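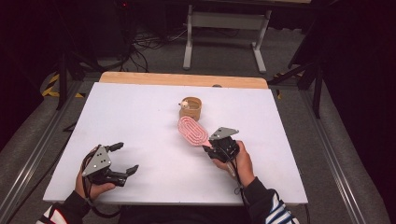

Birum hand-held gripper, in use as a pair. Right unit closed on a brush handle, left unit open.

Birum Hand-Held Gripper
Maker: Provlow
Sold as: single unit or pair

Safety notice for owners, July

We have received reports of a fault in the finger joint of the Birum gripper. After long use the locking pin can move out of its seat. The fingers then stay closed when the handle is released, and the object cannot be let go. In one case at our customer Eichhorn, the user pulled at the fingers with the free hand and got a pinched fingertip. The injury was small, but we take it seriously.

Which units are concerned: all units with a serial number up to 236. Later units have the longer pin and need no change.

What to do if the fingers stay closed
Do not pull at the fingers. Take off the wrist strap, put the gripper on the table and disconnect the cable. Turn the release screw 5 turns to the left. The fingers open slowly. Please do not use the unit again before the new pin is mounted.

Replacement pin
The pin set is free of charge for the units named above. Delivery time is 7 working days. Mounting needs only the small key from the original box. If you have lost the key, please write it in your order.

Questions about the repair: Britta Kleinschmidt, Service
Orders for pin sets: Ylva Wallin, Spare Parts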